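Robots that help at home: what are the rules?

Maybe you have crossed a road with your class. Everybody knows what to do: stop, look both ways, wait, then walk. A robot that works near people needs rules like this too. Somebody must write them down, and somebody must check that the robot follows them.

My name is Anselmo Mosquera and I work in Pillska, where we teach robots to do housework. Our robot has the name Lobo. It has two arms and two hands with fingers, and one of its jobs is to make a bed. For you this is perhaps a boring job. For a robot it is a difficult one, as a duvet is soft and changes its shape each time somebody touches it.

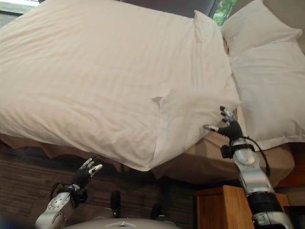 Lobo at work on a white duvet, with one hand at the edge of the cloth.

Before Lobo makes any bed, we read our rule book. It has 53 rules, and I will not tell you all of them! These are the ones that children ask me about most.

Look before you move

A robot must know what is near its arms. Is there a table? A wall? A cat? If the robot is not sure, it must wait. Waiting is never a mistake in our book, even when it makes the work very slow.

Be gentle

You can hold an egg and you can hold a hammer, and you do not press the same way. A robot has to learn this. We set a limit for how hard its hands may push or pull. When the limit is reached, the hand must let go, also when the duvet is not yet straight. A bed with folds in it is not dangerous for anyone.

Keep your distance

When Lobo works, people stay 2 metres away from it. We put yellow tape on the floor in our training room, and visitors stand behind the tape. If a person steps over it, the arms must stop. This rule is for grown-ups also, and I must say they forget it more often than the children.

The big red button

Many machines have a stop button. It is red so that you find it fast. With Lobo, one person holds the button the whole time and does nothing else: no telephone, no sandwich. On Wednesday this person is my colleague Wilmer Zapata. He presses the button once before we start, to test it. If the button does not work, there is no lesson for Lobo that day.
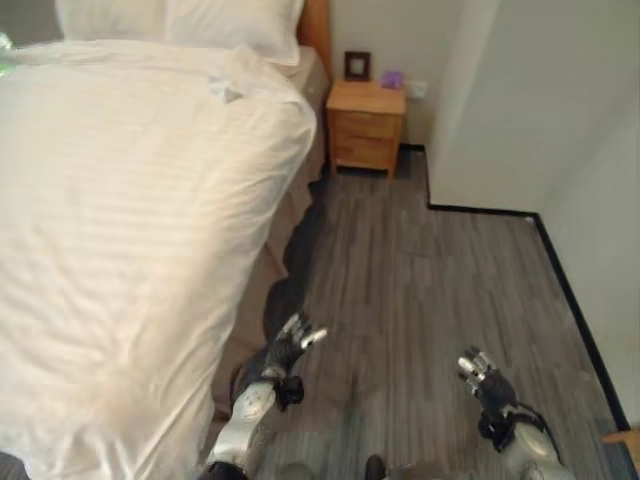 Then there is a rule about rooms. A bedroom is a private place. There can be a diary in it, or a letter, or a photograph of somebody's grandmother. A robot needs cameras to see its work, and so it can see these things too. Our rule says that the robot may look only for its job, and that the family must say yes before it comes in. They can also change their mind later. If they say no in the middle of the work, we stop and go home.

Who checks the rules?

It would not be fair if only I checked my own robot. You also do not mark your own spelling test. So every July a tester comes to us from Bendthorpe with a long list. The list has 261 questions, and last time it took her nearly a whole day. She wrote that our tape was too old and had to be changed. We changed it.

Each time something goes wrong, even a small thing, we write it in a notebook. We write what happened, at what time, and what we will do differently. It is allowed to make a mistake. It is not allowed to hide it.

Words to know

Sensor: a part that helps a robot to see, feel or hear.
Limit: the most that is allowed.
Standard: a set of rules which many people have agreed to use.

Something to try

Choose one job you do at home, for example to lay the table. Imagine that a robot will do it for you. Write five rules for this robot. Then give your rules to a friend and ask them to play the robot, very slowly. Did they do something silly that your rules did not forbid? Then you need a sixth rule. Our book also got longer like this.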